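Before the arm, the bench: Jucélia Leite on spending slowly

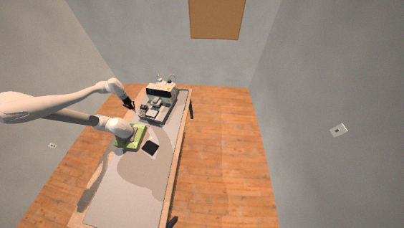
The cell as a computer model, arm and bench machine on one table.

Jucélia Leite plans equipment for Grarley, a testing firm with 52 staff, and she has yet to sign for a robot. "The simulation is lovely," she says. "Simulations don't send invoices."

Wenix quoted her in July. She asked what the price left out and got four more lines, fitting and training among them. Would it pay for itself? "They say so, at 1,000 samples a week. We do 200."

Her colleague Jeferson Guerra is keener. "It can run at night," he says. Leite wants to know who comes in when it stops.

She has asked for a month's hire before any purchase. Wenix hasn't replied yet.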